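Speaker notes — "What we learned from one open day"
Talk for the Pliltbridge makers' evening, November

34 shares · 6 comments

Start slowly. Wait until people are sitting. Say thank you for the invitation and for the tea.

First, say who I am. I work at Provum, in the workshop in Nendness. I am not a salesperson and I did not prepare any product to offer tonight. I will speak about our open day, and what I would do in another way next time.

Ask the room: who has stood close to a robot arm? Wait for hands. Do not comment on the number.

Then the background, short. We opened the doors at ten in the morning. By closing time we had counted 84 visitors at the entrance desk. For a workshop of our size this is many people. We let them come in small groups, and each group had 25 minutes at the table. This was too short for the adults and too long for the small children. I say this now so I do not forget it later.

Explain the table. It is a light wooden table, and the arms work over it. Visitors always look first at the arms, but I ask them to look at the fingers. The fingers are orange, with many thin ribs, and they sit in a white printed part. When such a finger presses on an object, it bends around the object. Here I take the spare finger from my pocket and give it to the first row. Let it travel through the room. Please remember to collect it at the end — in Dobre I lost one. 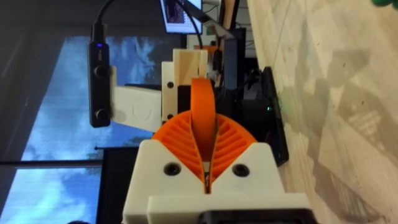
Now the part about preparation. We wrote a plan with a fixed order for the demonstration: welcome, safety, slow movement, picking, questions. The plan was good on paper. The first group asked their questions during safety, and after this we never came back to the order. My advice is to put the questions first. People listen better when they have already spoken.

Safety, do not skip. We put tape on the floor and told everybody where to stand. The stop button was in the hand of one colleague the whole day, and this colleague had no other task. If you take only one thing home from my talk, please take this one.

Next, the two arms together. A single arm is easy to explain. With two arms, the visitors begin to ask about planning: who goes first, how does one know where the other is, what happens if they touch. I had prepared an answer of four minutes. It was too technical. A shorter answer is this: both arms use the same map of the table, and each one must know which space is free. Say it with hands. Left hand, right hand, bring them near.
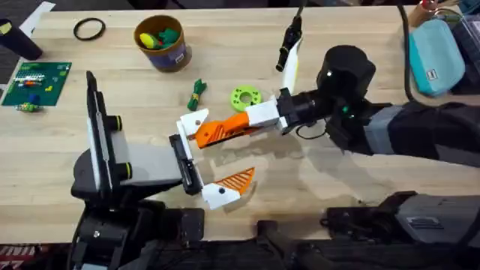

Speak a little about failure. We kept a record of every attempt to pick something up, during the open day and the rehearsals before it. There were 1207 attempts, and 1139 of them ended well. I was nervous to show the other ones to visitors. But when a pick failed, the group came alive, and they started to guess the reason. One boy said the arm was "too polite." He meant that it closed too softly, and he was right. We changed the setting before the next group.

Pause here. Drink water.

What I would change:
Fewer people in each group, and a separate, shorter visit for children.
A low step, so that the small ones can see the table top.
Written signs in larger letters. I made them on my screen and they looked big there.
A chair for the person with the stop button.

If there is time, tell the story of the bus from Dobre which came one hour early. If there is no time, go directly to questions.

For questions: repeat each one loudly before the answer. If somebody asks about the price, say that I can send the parts list by mail. If somebody asks about jobs, do not hurry. Say what I know from our own workshop and do not speak for other places.

Collect the finger.

6 comments · Share this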